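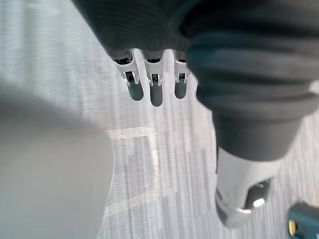

The carpet, light grey

Spill on carpet tiles, how to dry?
Posted by hellwig_m
Good evening. In our seating corner at Statthorpe we have grey carpet tiles with fine stripes, and now there is a patch of liquid on them. I have pressed it with a dry towel, but I am not sure if this is enough. My questions are two:

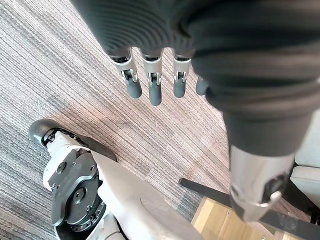 first, must I lift the tile, and second, may I use warm water on it? The armchair stands near, so I would like not to move it.

Reply by Kodavon13
Never warm water. Lift the tile and stand it on its edge until Sunday.

Reply by greytile342
I do not agree. If the tile is glued, you will tear the backing. Press with paper, put a weight on top – a heavy book is fine – and wait overnight.

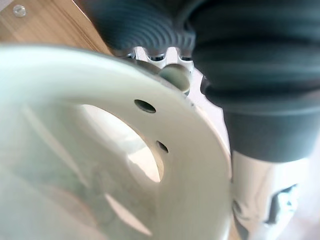 Close up, Sunday

Reply by hellwig_m
Thank you both. I will try the paper first. There is also a thin cable on the floor near the patch, and I will move this before I begin. 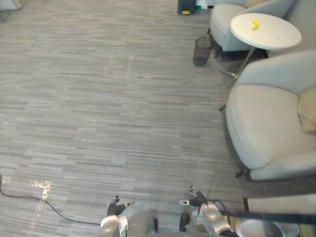 Anathi Nkuna: Please unplug the cable before you touch it. And I am with Kodavon13, a book only pushes the water deeper.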